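DRISTON, October 2021 -- We're moving, and I couldn't be happier! After six years above the bakery in Workow, our little map shop opens its new home on Mäkelä Street in Driston this February.

I've packed 2,106 maps so far (my back hurts), and 117 of them are hand-drawn sheets of the old Skorkside footpaths. Those go on the wall by the door. Come in, unfold things, ask me anything -- I love a lost village.

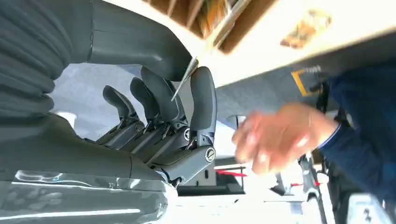

Four gray fingers, side by side.

Doors open at 10, and the first four people in get a free Skorkside walking map. Press folks, just call the shop and I'll pick up.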